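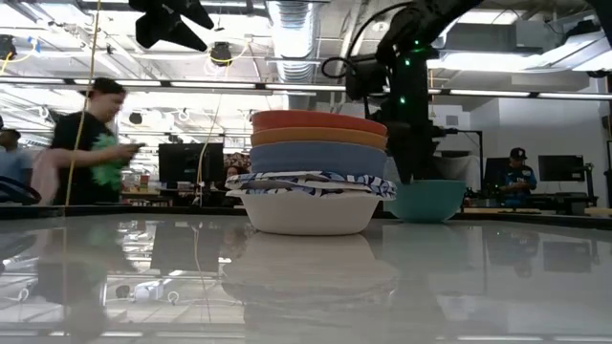 Quelle pince choisir pour manipuler des bols et d'autres pièces de vaisselle légère ?

Une pince à deux doigts étroits, à condition de pouvoir régler finement la force de serrage. La ventouse reste plus rapide sur les fonds plats, mais elle ne sert à rien sur du tissu.

Nous avons comparé la Leltska et la Granetti pendant une partie du mois d'octobre, sur le même bras et avec le même contrôleur. Montage : 21 minutes pour la première, le double pour la seconde, dont la bride demande un adaptateur vendu à part.

La Leltska attrape bien un bord évasé. Sur 83 prises, elle en a manqué 7, presque toutes sur des bols emboîtés, quand les doigts prennent deux rebords à la fois. Shengli Yan a fini par réduire l'ouverture avant l'approche et le défaut est devenu rare. Avec un torchon plié, le résultat dépend beaucoup de l'angle d'arrivée.

La Granetti serre plus fort et se règle moins bien. Elle marque les bols en plastique souple. Son logiciel est en revanche plus clair, et la reprise après un arrêt d'urgence se fait en une seule commande.

Côté bruit, rien à signaler. La notice de la Leltska n'existe qu'en anglais.

Nous gardons la Leltska pour la vaisselle. La Granetti ira sur le poste des cartons.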